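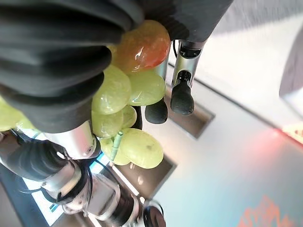

Good practice for robots that handle fresh food is still mostly passed on by word of mouth, from one technician to the next, and we would like to change this. Trokstead is writing a practice guide for soft grippers in packing and sorting work, and we are looking for people who do this work to take part in a review group. The rules for guarding, speed and emergency stops are well covered by existing standards. For the fingers themselves there is much less. When two fabric-covered fingers are pressing on a bunch of grapes, who has decided how hard is too hard, how often the fabric must be changed, and what is to be written down when a grape splits? In most workplaces the answer depends on who is on shift. We want a written answer which can be checked.

The project has the name Matos. It began in February and the draft guide now has 25 clauses. Some of them are good. Some were written by me late in the evening and need a hard look from persons who clean grippers for a living.

Who we are looking for

You operate, maintain, clean or supervise robots which touch unpackaged food. Fruit and vegetables are our first interest, but bakery and eggs are also welcome. You have at least one year in this work. You do not need a degree, and you do not need to have read any standard before. If you are from quality assurance or from a health and safety role, please apply also, but note that at least half of the places are kept for people who work on the floor.

We can't accept persons employed in sales by a gripper manufacturer. Engineers from manufacturers may come as observers, without vote.

What you will do

You read the draft at home, which takes an evening or perhaps two. You mark each clause as clear, unclear or not workable, and you give your reason in your own words. After this you join two review days at our Kokdale test hall, where the clauses are tried on real arms with real produce. Three subjects will take most of the time:

Contact force limits, and how to verify them at the start of a shift.

Covers and sleeves: inspection, washing, replacement, and how to record each of these.

Working with two grippers over the same tray, including who may enter the cell and in which state the arms must be.

There is a fourth subject, cables near the product zone, if time allows. The last group asked for it and I have promised to try.

All participants receive a safety induction on the first morning. Closed shoes are required. Long hair must be tied back and jewellery taken off. Nobody will be asked to reach into a cell while an arm has power, and any participant may stop a trial at any moment without giving an explanation.

What you receive

We pay $200 for the reading and $248 for each review day, and travel inside the province is reimbursed against receipts. Lunch is provided, please tell us of allergies. Your name appears in the published guide if you wish it, otherwise you are listed by role only. Your employer will not be told what you said.

A separate call for the Osteo project, concerning robots in rehabilitation clinics, will be posted on its own page. Please do not send applications for Osteo to us.

How to apply

Write to Fergal Keane, review coordinator, through the contact form on this site. Tell us in no more than 200 words what kind of robot you work with, what product it handles, and one rule at your workplace that you would keep or throw away. A resumé is not necessary. Applications in French are equally welcome.

The form closes on 1st April at midnight. Everybody will get an answer, also those we can't invite this time.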